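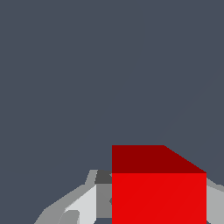

1/ We've changed the rules for how simulated grasp tests get reported on the Hattar project, from 2023-06-02. A few people at other sites asked what's in them, so I'm putting the main points in one thread.

2/ Background for anyone new. Hattar is a set of pick-up tasks run in simulation before anything goes near the arm at Dronddale. Three sites send in results. Until April each site had its own idea of what a successful grasp was.

3/ When we lined the reports up, 217 of the 882 runs marked as passes couldn't be checked at all. The log said "success" and gave no hold time, no object mass and no friction value. We've not thrown them out, but they no longer count towards the totals.

4/ Rule one. A grasp is a pass only if the object is lifted clear of its support and held for 2000 simulation steps. Contact on both fingers is not a pass. Log it as contact and leave it at that.

5/ We get the most pushback on that one. A cube with a finger either side looks like a finished job in a still. You can't read a hold time off a still, so a picture alone won't be accepted as evidence of a pass. Send the log with it.

6/ Rule two. State the friction you used, for the fingers and for the object, every time. "Default" is not a value. The default changed between two releases of our own simulator and it took Nundemer a week to find out why their numbers had gone up.

7/ Rule three. Every batch is 500 attempts with the start positions drawn from the shared list. No swapping out the awkward ones. If an attempt crashes the simulator, it counts as a fail and you note the crash.

8/ Rule four. Fix the random seed and write it down. If someone at Birau runs your batch with your seed and your settings, they should get your result. If they don't, the batch goes back to you before it goes in the table.

9/ Rule five covers the wrist view. Keep the background plain and the object one flat colour for the baseline batch. Textures, clutter and odd lighting belong in the second batch, which is reported separately. Mixing the two was common and it made both sets useless for comparing sites.

10/ The plain batch tells you about the gripper and the controller. It says very little about whether the thing will cope with a real bench. Please don't quote a baseline pass rate in a talk without saying it is the baseline.

11/ Rule six. Check for overlap between finger and object on every pass. Simulated fingers can sink a little way into a solid and hold it in a way no real finger could. The limit is in the appendix. Anything over it is a fail, however steady the lift was.

12/ Someone asked whether you can tune the contact settings until the overlap goes away. Yes — but before the batch, not during it, and the settings you end up with go in the report.

13/ Rule seven. Nothing moves to the real arm on a simulation result alone. The force limits are set again by hand, the first runs are at reduced speed, and the person at the stop button isn't the person who wrote the controller. Dronddale already worked this way. It's now written down for everyone.

14/ Old reports don't need redoing unless you want them in the new table. If you do, rerun the full batch. Patching in the missing fields from memory isn't allowed, and yes, that was tried.

15/ Still open: what to do about soft objects, where the overlap check makes little sense. Birau have a draft and Nundemer don't agree with it. For now soft objects are left out of the totals.

16/ Replies are open if a rule is unclear or you think the hold time is wrong. If it's about the hold time, please bring logs.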